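Manual de Automação Aplicada
Redação técnica Fonwood | Atualizado em agosto
18 partilhas | 4 comentários

CAPÍTULO 14
A manipulação de objetos em tarefas domésticas e de oficina

14.1 Apresentação do problema

A automação industrial consolidou-se em ambientes nos quais a posição de cada peça é conhecida de antemão. Uma linha de embalagem ou uma célula de soldadura repete o mesmo movimento durante anos, com desvios mínimos. A cozinha, a lavandaria e a bancada de uma pequena oficina obedecem a outra lógica: os objetos mudam de lugar, as superfícies cedem e a iluminação varia ao longo do dia. O presente capítulo examina em que medida as máquinas atuais podem assumir tarefas desse tipo.
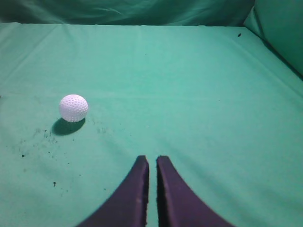 A resposta depende, em primeiro lugar, da definição de tarefa. Arrumar uma gaveta compreende dezenas de operações elementares: localizar, aproximar, fechar os dedos, erguer, transportar e largar. Cada operação possui a sua própria probabilidade de falha, e as falhas acumulam-se. Admita-se que cada operação tenha êxito em 98 por cento das tentativas e que as operações sejam independentes. Numa sequência de 14 operações, a probabilidade de concluir a tarefa sem qualquer erro desce para cerca de três quartos. Tal valor pode ser aceitável num ensaio, mas dificilmente o será numa habitação sem supervisão.

14.2 Preensão e colocação

A literatura técnica distingue a preensão, isto é, o ato de segurar o objeto, da colocação, que exige levá-lo a um destino determinado.

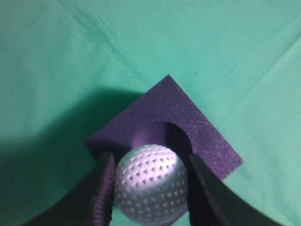

A colocação é, em geral, a mais exigente das duas operações. O erro admissível depende da geometria do destino e da forma da peça transportada. Uma bola com covinhas, segura entre dois dedos diante de um bloco quadrado com uma cavidade redonda no topo, ilustra bem a questão: os próprios dedos e a bola encobrem parte do bloco, e o sistema de visão tem de estimar o que deixou de ver. O mesmo sucede ao guardar um copo num armário ou ao encaixar um rolamento no seu alojamento.

Os sistemas Vidal e Cekmont, estudados nas secções seguintes, tratam essa oclusão de modos distintos. O primeiro conserva um modelo do destino obtido antes da aproximação; o segundo corrige o movimento a partir do contacto.

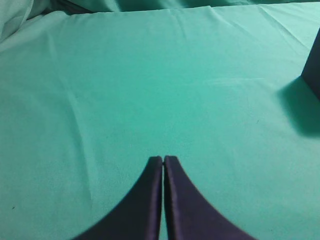

14.3 Critérios de avaliação

Para efeitos deste manual, considera-se que uma máquina executa uma tarefa quando a conclui repetidamente, com objetos em posições não previstas e sem intervenção humana. O protocolo Fisonell, adotado nos exercícios do capítulo, regista separadamente as falhas de localização, de preensão e de colocação. O tempo de execução é anotado à parte e não compensa as falhas registadas.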